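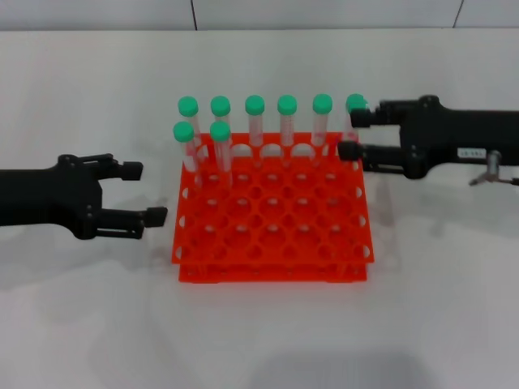 Handout 3 – Tubes, racks and labels
Intro Bench Skills, Honallow
Updated 2026-05-17

Read before the practical. Goes with the slides from January, the rack section there is out of date so use this one.

Why we start with racks

Most mix-ups last term came from the rack, before any liquid moved. Tube went back in the wrong hole, no one wrote it down, next person read along the row and got the wrong sample. Out of 81 notebooks handed in, 11 had at least one swap like that. So this session is mostly about where things stand.

Conical tubes: screw cap, pointed tip, won't stand up without a rack. Printed lines on the side are for rough volumes only. If the volume matters, use a pipette and write down which one.

Filling order

Back row first, left to right. Then the next row forward, again from the left. Leave the front of the rack open so your hand has room and you don't drag a sleeve over the caps. Holes at the front are for tubes you are working on right now. Finished tube goes back to its own hole, not the nearest one.

Draw the rack in your notebook before you start. Circles are fine. Number them the same way you fill. 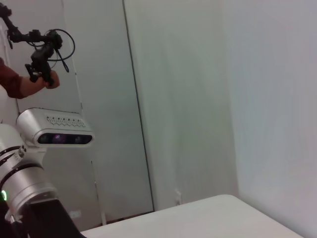
Clearing the bench is step zero and people skip it. Bags, phones, last group's tip boxes, all off. You want it like the white table with the rounded corner, nothing on the top at all, and then you bring over only what the protocol lists. Wipe down, let it dry, then the rack. Put it well back from the front edge, long side toward you. Loose sleeves pushed up or under the lab coat cuff.

Labels

Write on the tube AND the cap. Caps get swapped, so the cap alone is no good. Initials, sample number, date. Use the solvent-proof pen from the Lindano drawer, the regular ones rub off.
Label everything while the tubes are still empty.

Adding liquid

Check the label, then uncap one tube at a time.
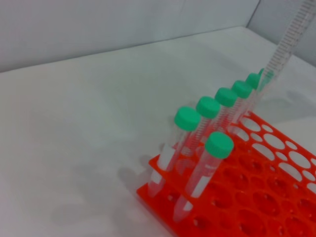

Cap goes upside down on a clean wipe, or hold it if you can manage. Look straight across at the line, read the bottom of the curve. Long serological pipettes are awkward over the far end of a row – turn the rack instead of leaning over it. Let it drain, touch off on the inside wall, cap back on. Snug, no need to crank it.

Lost your place? Stop. Do not guess form the level. Compare with your drawing and if it still doesn't match, throw that tube out and note it.
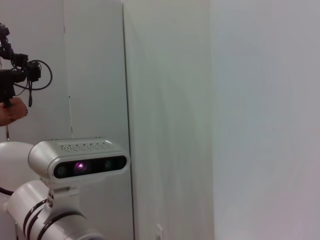 Note the change in the notebook as well, with the time. Same goes for a dropped cap or a smudged label.

Before you leave

Rack rinsed, on the drying shelf by the Pagano cabinet. Unused tubes back in the bag, bag closed. Count sheet signed.

For next time: read pages 32 to 43 in the Eda workbook, do the dilution table at the end. Bring your rack drawing, we will use it agian.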